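Work with us > Current vacancies > Handling and Teaching > Incident Tester (fixed term)

Incident Tester, Handling and Teaching Group
Kanine, Stomonberg site

In August our sorting cell closed a drawer on itself. To be exact, the left arm closed the drawer while the right arm still had two fingers inside it, and both arms carried on pulling, with great determination, until a fuse settled the argument. The guard doors were shut and no person was hurt. The arm was off for 2 weeks. The drawer is in a box in the workshop with a label on it.

We would like this not to happen again, or at least to happen on purpose, so we are hiring an Incident Tester.

When we went back through the log we found 558 stops since the cell was switched on. Of those, 266 had been cleared by someone pressing reset and going back to their tea. A further 149 were filed under "other". You will be spending a good deal of time with "other".

What you'd be doing

You will work out which of those stops were the machine being careful and which were the machine being wrong and lucky. You will then act out the bad ones by hand, using a pair of hand-held grippers, so that the arms have something better to copy than what they learned the first time. The early teaching sessions were done at speed by people who were good at opening drawers and bored by closing them, and it shows.

You will also write up each fault in words that the night shift can read at 4 a.m. Our current fault sheet for a jammed drawer says "unjam drawer". We know.

What we're after

Steady hands, and the patience to do the same small movement all morning without improving on it. Improving on it is how we got here.

Some experience of machinery with guards, interlocks or an emergency stop, and a healthy dislike of people who tape them down. Warehouse, print shop, bakery and farm backgrounds have all worked well for us. A degree is fine but won't get you out of sweeping up.

A willingness to say "stop" to someone more senior. You will be asked at interview about a time you did this. If you were wrong, tell us that one.

You do not need to write code. Two of the people down the corridor at Hutchins do that for us under contract and are protective of it.

What you get

A twelve-month contract, full time, with one Saturday a month when the cell is free for longer runs. Paid training on the Plistesetti stop-and-release procedure before you go anywhere near the arms. Proper boots. A canteen that is better than it looks from the car park.

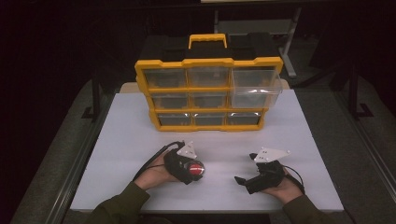

TEACHING BENCH: SMALL DRAWERS

Most of your first month will be spent at this bench. It's a gripper in each hand and a nine-drawer organiser in front of you, of the sort people keep screws in. A drawer left half out, tipping forward over the one beneath, is the starting point for more of our faults than anything else in the cell, so you'll get to know it from every side. The grippers are on cables, and learning where your cables are is part of the training.

How to apply

Send a CV and one page about something you saw go wrong at work, what was done about it and what should have been done. Please leave out the names of the guilty. We read every page, and we shortlist on the page before we look at the CV.

Interviews are at Stomonberg and include a short practical with the drawers. Sleeves you can push up are a good idea. If you need the bench at a different height or the lighting changed, say so in your application and we'll set it up beforehand.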